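Print this page | E-mail this page

# Packing Table Supplies: Data Card

Maintained by the Clolavport Household Goods Reading Room
Last revised 15 Jan 2019

## Scope

The Packing Table collection records the ordinary supplies used to cover, line and wrap household goods before storage. It holds 400 entries. Each entry gives the kind of supply, the surface on which it was used, and the wording of any label in the original language with an English rendering. 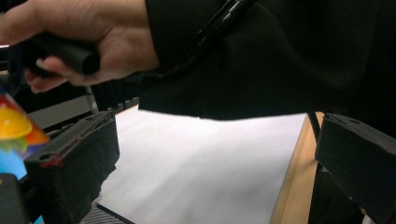
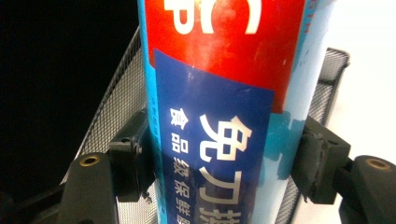

**Is cling film entered under the same heading as paper?**

Cling film has its own heading, "Film, food grade," and paper of every weight is entered under "Sheet." An item that combines the two is entered under the outer material.

## Label wording

Labels are transcribed as printed. Characters that cannot be read in full are left out of the transcription and noted in the remarks field. Two phrases recur in the film entries and should be rendered the same way each time:

- 食品级保鲜膜: food-grade cling film
- 免刀撕: tear without a knife

Brand names are entered only when legible. There are 29 entries with no brand recorded.

## Fields

- `supply`: sheet, film, cord, tape or box
- `surface`: material of the table or counter, in general terms
- `label_text`: original wording
- `label_en`: English rendering
- `remarks`: free text, 30 words at most

## Known limitations

Roll length and film thickness are not recorded. Entries from the Drornia annex use an older surface list with five terms and have not been converted. Corrections should be sent in writing to Grażyna Górecki, records desk, and will be included in the March revision.

## Comments

**Sperling:** The older surface list still has "pale wood" and "light wood" as separate terms. Which should we use for new entries?

**Zdzisław Górecki:** Please use "light wood." The other term is kept for the annex entries only.

**Flakton:** Could tape be divided into paper and plastic? We have plenty of both.

Print this page | E-mail this page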